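Last updated: 6/20/22

Pick It Up Before You Mop

My building in Zastthorpe has a stone floor in the lobby and the same stone in most of the apartments. When I moved in, the management office gave me a two-page sheet on how to care for it. The sheet covers which cleaners are safe and how often to reseal the grout. It has nothing on keeping things off the floor in the first place, and I think that matters more than any cleaner.

I have lived with hard floors for 20 years. In that time I have bought sprays, pads, a steam mop I used twice, and a bottle of Ornine polish that cost more than my shoes. The floor looks good when there is nothing on it. It looks bad when there are bottles, cords and sandals on it, and no polish changes that.

People treat picking up as a small job that comes before the real one. They mop around things. I did this for years. You push the mop up to the leg of a chair, around a soda bottle, past a pair of shoes, and you end up with clean lanes and dull spots. Then a week later you do it again and blame the mop.

Polished stone makes this worse. On carpet a dropped cap or a small dark thing can stay hidden until you step on it. On gray marble with white veins you would think everything shows, but it doesn't. The veins break up the surface and small items get lost in them, mostly near the baseboards where the light is poor. You have to look down and go tile by tile.
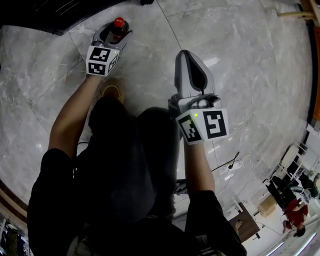
Timothée Charpentier read an earlier version of this and wrote back that I was being too hard on people who mop around things. He said a family with three kids can't clear a floor every day, and that a floor is there to be used. He would sooner see a bottle lying around for an evening than have someone following everyone through the house.

I agree with part of that. I don't think a floor has to be bare at all times. My point is about the order of the work. Clear first, all the way to the walls, then sweep, then mop. If you only have time for one of the three, clear.

Soda bottles are my main example. They are light, they roll, and if the cap isn't tight they leak. Cola is acidic and marble is soft. A leak left overnight can leave a dull mark that has to be polished out. I paid $257 to have one spot refinished in August, and the man from Roussel told me most of his house calls are for drinks.

Shoes are next. They carry grit, and grit scratches. A tray by the door costs $40 if you buy a nice one and much less if you don't.

The office is going to revise the sheet this year. I have asked them to put clearing the floor at the top, before the part about sealers.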